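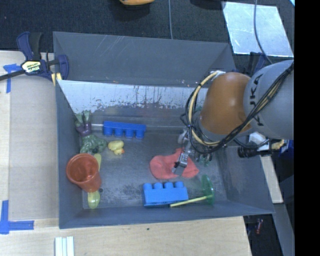
Graue Kiste auf hellem Holztisch, mit Gebrauchsspuren.

Start | Aktuelles | Termine | Archiv | Abmelden

Vom Ausleihen und Wiedersehen

Im Hausbrief vom Winter stand, die Leihbücherei Colilo werde im Frühjahr Inventur machen. Das Frühjahr ist fast vorbei, die Inventur auch. Laut Kartei besitzen wir 2873 Bände. Im Regal stehen 1504. Der Rest befindet sich, so die vorsichtige Formulierung von Gopinath Achari, »in der Leserschaft«.

Besonders beliebt sind offenbar Reiseführer, die mit auf Reisen gehen und dort bleiben. Von den Kochbüchern fehlen über 300, darunter sämtliche Bände zum Thema Fasten. Der Ratgeber »Ordnung in einer Woche« ist seit 19 Jahren verliehen. Wir wünschen weiterhin gutes Gelingen.

Mahngebühren erheben wir bis Ende Juni keine. Wer etwas zurückbringt, wird weder befragt noch angeschaut. Tharun D'Souza hat zugesagt, in dieser Zeit grundsätzlich aus dem Fenster zu sehen, was er nach eigener Auskunft ohnehin tut. Auch Bücher anderer Büchereien nehmen wir an; drei aus Cletotstead haben wir schon und hätten gern gewusst, wie.

Rückgabe ab Mo., 30. Mai, zu den üblichen Zeiten. Kaffeeflecken bitte nicht nachträglich entfernen.

Zuletzt erschienen
Samel liest: Abend mit Überlänge
Neue Stühle, alte Rückenleiden
Der Sundaram-Nachlass ist ausgepackt
Tauschregal: bitte keine Videokassetten mehr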